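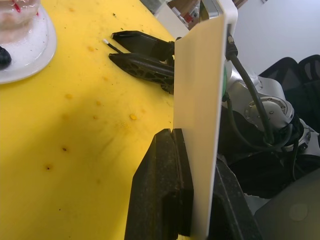

Kereama branch asked whether the August deadline for returning shared catalog records still stands, and whether records already sent under the old form would have to be sent again.

The deadline stands. Records received on the old form will be accepted as they are and need not be sent a second time. The message from the Kereama branch is quoted below for members who joined the list after it was posted.

> To the list:
> We have 498 records ready under the old form, most of them
> local history pamphlets and parish newsletters. The new form
> asks for a shelf location and a condition code. Our pamphlets
> are kept in boxes and do not have separate shelf numbers.
> Please advise whether the box number may be used, and whether
> the deadline is the same for all branches.
> Kereama branch library

3 min read

The box number may be used as the shelf location. Please enter it with the word "Box" in front, so that it is not confused with a shelf number when the lists are merged. The condition code may be left blank for any item printed in the last ten years.

The shared catalog now holds 2398 records from the four member libraries. Dendale has supplied the largest part, including its full run of town directories. Trurkier has sent 825 records and expects to send its maps separately, as these are still being measured. Kuldale has finished its newspapers but has asked for more time to check titles that changed their name during publication. That request has been granted for newspapers only.

Members are reminded of the following points.

Titles should be copied from the title page, not from the cover. Where a pamphlet has no title page, use the heading on the first page of text and put it in square brackets.

Duplicate copies held by the same library are entered once, with the number of copies in the notes field. Copies held by different libraries are entered by each library.

Items on loan from private owners should not be entered at all until the owner has agreed in writing.

Questions about the new form should be sent to this list and not to the catalog office directly, so that all branches may read the answers. A corrected copy of the form, with the box number rule added on the second page, will be posted to members before the end of next month.

Catalog Office
Kuldale Shared Library Service

Filed under: Member Notices, Cataloging

Search the archive Enter keyword Go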